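The fall swap is back at the Troltton library, and this year it's yarn and fabric!

Last October we did books and puzzles, and it was lovely, but so many of you wrote in asking for a craft swap that we moved it to the top of the list. Bring whatever is sitting in your closet. Half-used skeins, quilting cotton, that corduroy you bought for a jumper and never cut (I have two of those myself), zippers, buttons in a jar, patterns with all their pieces still in the envelope. You get one ticket for each item and trade your tickets for anything on the tables.

We took in 469 items at the book swap, and I'd love to see us beat that. Big pieces of fabric are especially welcome, because the folks in the Dreltport quilting circle are always hunting for backing and the stores never seem to carry it wide enough. Please wash and fold what you can, and pin a note to it with the length and what it's made of if you know. "Mystery knit" is a perfectly good label.

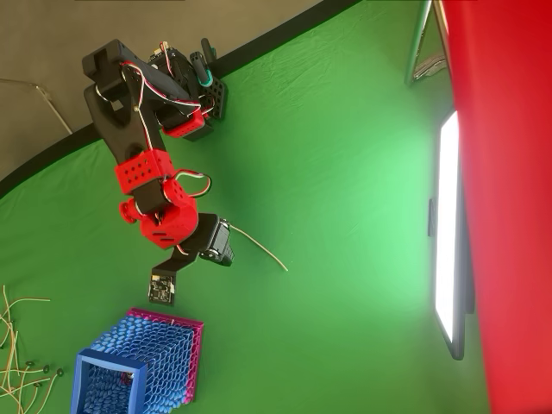 Wool needs a little extra care. If it has been stored in a basement or garage, put it in a sealed bag and leave it in the freezer for a few days before you bring it over. Moths travel, and we'd like everyone to go home with yarn and nothing else.

Drop-off is at the side door on Sebastian Street, any time the library is open. The swap itself is in the Jisness Room, upstairs, and the elevator is working again (hooray). There will be cider, a mending table with two sewing machines set up, and a corner where kids can make pom-poms out of the scraps. Knitters, bring your current project and stay a while, the chairs up there are comfortable and the light is wonderful in the afternoon.

Anything left over goes to the after-school sewing club, who are making tote bags and would be thrilled with bright prints.

Posted 2024-10-16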